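Gallardo Exteriors has a new shop, and I got a peek at it!

I drove over to Firley this morning because I'd heard the siding and gutter folks were finally out of that cramped unit behind the feed store. They signed the lease in March, and the doors open to customers on Fri 3 June at 8. Ignacio Olmedo, who runs the painting side, walked me through the place (and talked me into new downspouts before I'd finished my coffee).

The big change is room to work. They've got 2,000 square feet now, so trim can be primed and painted indoors when it rains, and around here that's a lot of days. 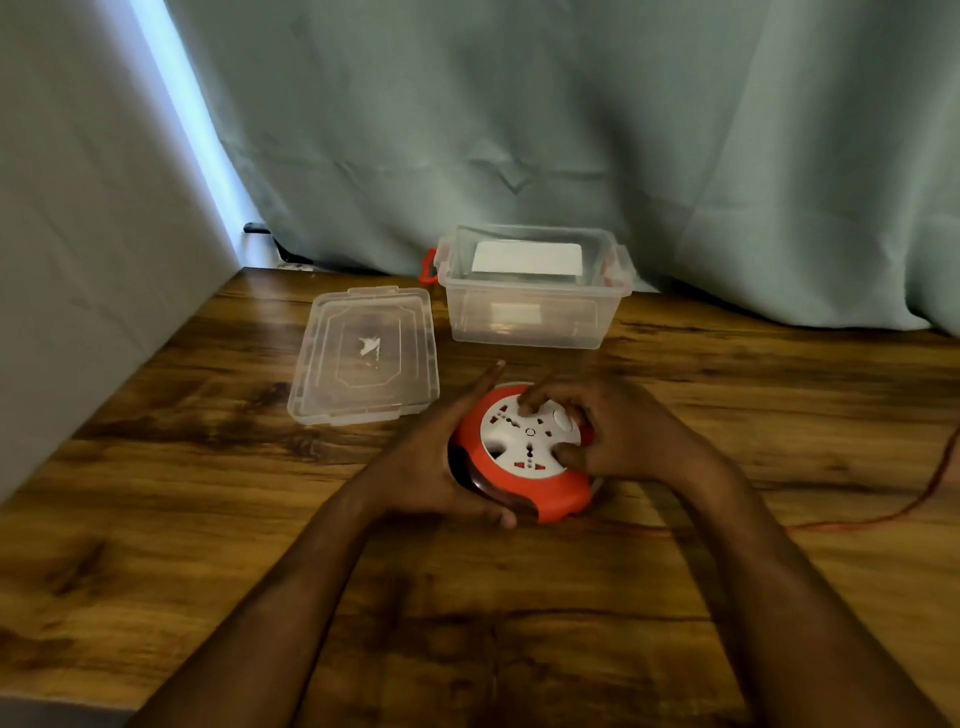

Ignacio told me they've also hired 2 more installers, which should help with the wait for window jobs. Last fall my neighbor sat on the list for 10 weeks – she's still a little sore about it!

The old phone number stays the same, and they'll keep doing free estimates in Firley and out toward Skiretti. Parking is in back, off the alley.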